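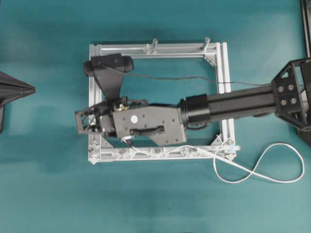
Slide 1: The arm and the aluminum frame on the green work surface

Okay, hi everybody. I'm going to talk about one cell, the one we call Barredo, and what it takes to keep it running. No big picture stuff today. Dexter Quiambao did the first setup and I inherited it in January, along with a binder and a drawer of odd screws.

(Ask who here looks after a cell by themselves. Wait for hands.)

So the job is pins and frames. The frame is slotted aluminum extrusion with corner brackets, and the pins stand up off the rails. Sounds easy! But everything the arm knows about where a pin should be comes from where the frame sits, so I check the frame first, always. Square it, snug the corners, then touch off on two pins and compare with the numbers in the log.

My limit is 19 thousandths. Over that I stop and re-teach. I used to nudge the offsets by hand and hope – please don't do that, I lost a whole afternoon at Trodbridge that way.

Cables next. I move the arm slowly through its whole reach with one hand near the stop and just watch the cables. Any spot where one goes tight or rubs, I write it down and fix it before I run a program. Slack is fine, but keep it where the wrist can't grab it.
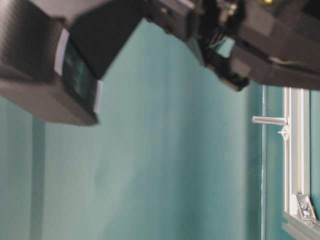 Slide 2: Fixed camera, gripper and wrist up close

The wrist is where I spend most of my time. Fasteners back out there. I put a paint stripe on every one I tighten so I can see from a step away if it has turned. The Flastetti manual says every 17 shifts, I do it every 6, and I sleep better. (Pause, someone usually argues.)

Teodoro Ambrosio taught me to wipe down the housing before I check it and I've kept that up. You find things with a rag that you walk right past otherwise.

Last part, finger pads.

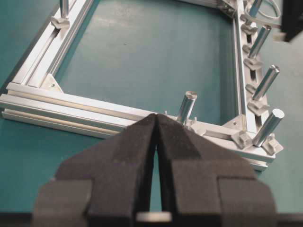 I log cycles per set, and our best set so far went 1,108 before the grip started to slip. When I swap pads I do both sides, even if one looks fine, then close the fingers with nothing in them and look down the gap. If it's wider at one end, the pad is on crooked. Peel it and start over.

After that, re-zero the grip and pick one pin, slowly. Then another one from a different rail.

Spare pads come from Wavholm, part numbers are on the handout.

Questions – if we're short on time skip the re-teach story.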